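Der Berg, der zurückgetreten ist

Sonntag, 14. April

Wer nach Prutum fährt, sieht schon am Ortseingang das Schild: »Luftkurort, 700 m über dem Meer«. Die Zahl ist mit Klebeband überdeckt. Der Hausberg der Gemeinde, der Hunthorpe, hat im November schriftlich seinen Rücktritt erklärt und besteht seitdem darauf, eine Ebene zu sein. Wir haben mit dem Bürgermeister gesprochen, der in dieser Sache seit Monaten wenig schläft und der seinen Namen nicht in der Zeitung lesen möchte.

»Der Brief kam mit der normalen Post«, erzählt er. »Er war höflich, das muss ich sagen. Der Berg schreibt, er habe die Aufgabe gern ausgeübt, aber er sehe für sich keine Entwicklung mehr nach oben.« Die Gemeinde habe ihm zuerst eine Teilzeitstelle als Hügel angeboten. Darauf sei der Hunthorpe nicht eingegangen.

Seit diesem Tag gilt in Prutum eine Übergangsregelung. Die Bewohner des oberen Dorfes dürfen weiter bergauf gehen, müssen es aber vorher anmelden. Für den Weg nach unten gibt es ein eigenes Formular mit 40 Seiten, das im Rathaus nur im dritten Stock erhältlich ist. »Ob wir rechtlich überhaupt noch einen dritten Stock haben, wird gerade geprüft«, sagt der Bürgermeister. Er selbst arbeitet vorläufig im Keller, weil dessen Höhe von allen Seiten anerkannt wird.

Schwierig ist die Lage auch für den Skilift. Der Betreiber, die Firma Räsänen, befördert ihre Gäste nach wie vor auf den Gipfel, darf aber für die Strecke nur den Tarif für waagerechten Personenverkehr verlangen. In einem Schreiben an die Gemeinde fordert sie 700 Euro Entschädigung und einen neuen Berg, gern auch einen gebrauchten.

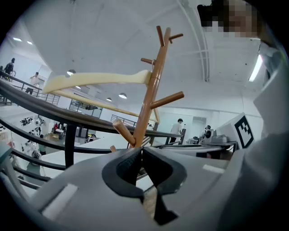

Ein Tassenbaum aus Holz mit kurzen Zapfen.

Mit der Frage, wie es so weit kommen konnte, beschäftigt sich nun die Beratungsfirma Jester. Sie hat dem Rathaus ein Gutachten geliefert, in dem der Berg als »strukturell überhöht« bezeichnet wird. Der Bürgermeister hat es zweimal gelesen. »Beim ersten Mal habe ich es nicht verstanden, beim zweiten Mal habe ich es unterschrieben«, sagt er. Das Gutachten empfiehlt, das Tal anzuheben, bis der Unterschied nicht mehr auffällt. Die Bauern im Tal haben zugestimmt, unter der Bedingung, dass ihre Kühe währenddessen stehen bleiben dürfen.

Hat er einmal versucht, mit dem Hunthorpe persönlich zu reden? Der Bürgermeister nickt. Drei Stunden sei er hinaufgegangen, mit Brot und einer Thermoskanne. »Ich habe ihm gesagt, dass er uns fehlt. Er hat nichts geantwortet. Es kam aber ein kleiner Stein herunter, und das habe ich als Gesprächsbereitschaft gewertet.« Der Stein liegt jetzt im Rathaus und vertritt den Berg bei den Sitzungen. Er hat bisher zweimal abgestimmt, beide Male gegen die neue Hundesteuer.

Ganz ohne Hoffnung ist man in Prutum jedenfalls nicht. Auf die freie Stelle sind schon Bewerbungen eingegangen, darunter die einer Düne und die eines Parkhauses mit guten Zeugnissen. Der Bürgermeister würde eine Lösung aus der Region bevorzugen. Zum Schluss begleitet er uns noch bis zur Bushaltestelle. Die Straße ist steil, er bleibt immer wieder stehen und atmet schwer. »Das ist alles eben hier«, sagt er dann, »das müssen Sie bitte so schreiben.«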